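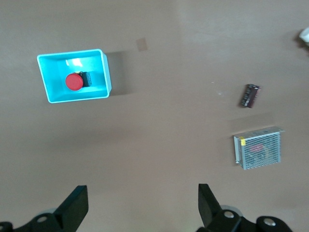 Ticket 122: Bench supply cuts out, stop button suspected
Category: Workshop / Electrical / Bench equipment
Last updated: March
Search tickets Enter keyword or ticket number Go

Status: Closed
Site: Sumcombe, small parts room
Raised by: day bench

Problem as reported

The test set-up on the brown table drops out part way through a run. The supply goes off, comes back after a few seconds, and the control module restarts from the beginning. It happened twice in the morning and again just after 2 pm. Nobody had pressed the stop button on any of those occasions. The button does not feel loose and the red cap does not look damaged.

Already tried by the bench: different wall socket, different mains lead. No change.

Log

09:20
Took the ticket. Asked the bench to leave everything switched off and unplugged until I had been over. Asked whether the set-up had been moved lately. Reply: yes, it came across from the Lendport site last month and was put back together from the wiring sheet.

10:05
Got the wiring sheet. It is the Stullunance one, revision 6. It shows the stop button in series with the low-voltage feed to the module, using the normally closed contact. The sheet does not say which terminals to use on the block, only "NC pair".

10:40
Isolated the supply, waited, checked for dead at the output terminals. Disconnected the stop button and took it off its bracket. Put it in the turquoise bin so the terminal screws would not roll off the table. Please use the bin for this sort of thing. We lost two screws in January and had to rob a spare block for them.

11:00
Continuity test on the button, out of circuit. Cap released: closed, as it should be. Cap pressed: open. Cap twisted and released again: closed. Repeated this a good few times and got the same result each time. On that evidence the button is fine.

11:15
Same test again with the meter leads clipped on and the contact block wobbled gently by hand. Reading jumped between closed and open. It only does it when the block is pushed away from the cap. So the block is not fully seated on the back of the button.

11:30
Took the block off and looked at the latch. One side has a worn corner and will click in without holding properly. A knock on the table would be enough to open the contact for a moment.

11:50
Checked the supply before blaming the button for all of it. Ran it on its own into a dummy load for 100 minutes. No drop-out. Fan clear, output steady, terminal cover in place. No fault found with the supply.

13:45
Module powered from the other bench supply for comparison, stop button left out of it. Started up normally and stayed up. No fault found.

14:10
Looked for a spare contact block. The drawer marked for them had only normally open ones in it. These must not be used here: the module would be without power until the button was pressed and would come on when somebody hit it to stop things. Moved them to the correct drawer and relabelled both. Requested a normally closed block from stores.

Update, next morning

Block arrived from stores. Fitted it and pulled on it firmly to check the latch. Wobble test repeated, reading stayed closed throughout. Pressed the cap, reading open. Button back on its bracket, wiring checked against the sheet, screws tightened.

Powered up and ran the bench's usual test through to the end, then asked Jin to run the next one. Both completed. Pressed the stop during a third run and the module lost power straight away, as intended.

Cause

Worn latch on the contact block, probably made worse when the set-up was taken apart for the move.

Actions

Old block cut in half and thrown away so it does not find its way back into the drawer.

Wiring sheet marked up by hand with the terminal numbers. Somebody with access to the master copy needs to do a revision 7.

The other benches that came over in the same move have the same type of button. Check the blocks for movement with the power off. Raise a separate ticket for any that shift.

Comment added by day bench

No drop-outs since. Happy for this to be closed. We have kept the turquoise bin.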